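Search posts
Search

Munham switched its downtown lots from free parking to metered parking in March. I've been keeping notes on how it's gone. Short thread.
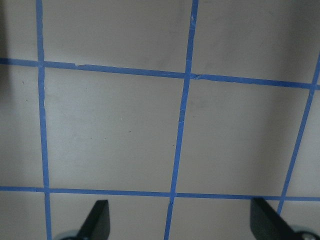 Blue painter's tape in a grid.

Before the change, the lots were free all day with a two-hour limit. The limit was hardly ever enforced. People who worked downtown parked at 8 in the morning and left at 5.

Under the new setup you pay through an app called Zuster or at a machine by the entrance. The first half hour is free, but you still have to enter your plate to get it. A lot of people missed that part and got tickets.

The city wrote 1,615 tickets in the first month. The parking office put that number in its report to the council. It dropped after they changed the signs.

The old signs said "Pay to Park" in large type and put the plate instructions at the bottom in small type. The new ones have the plate instructions first. They should have started with those.

The lots have 1,040 spaces between them. The library lot is the smallest and fills up first. The one behind the old Atinga furniture store is usually half empty at noon, even though it's a four minute walk from Main Street.

I think the reason is the entrance. You can only get in from the alley, and there's no sign on Main pointing to it. I drove past it for years myself.

Store owners I've talked to are split. The hardware store likes it because customers can park near the door again. The hair salon doesn't, because a color appointment runs past the three-hour maximum and people have to go out and move their cars.

The salon asked for a longer limit in one row. The council said it would look at it in the fall.

Workers can buy a monthly permit for the Atinga lot. So far 243 have been sold. That's lower than the city planned for. Most of the people I know who work downtown just park on the side streets now.

The side streets are the part I'd fix. Residents on Badancombe Avenue can't park in front of their own houses on weekday mornings. They never had that problem before.

A resident sticker would help. The next town over has one and it's cheap.

If you live on Badancombe or one of the streets off it, the city is taking written comments on parking until the end of the month. You can drop them at the front desk at city hall or use the form on the parking page.

I'll add to this thread when the fall numbers come out.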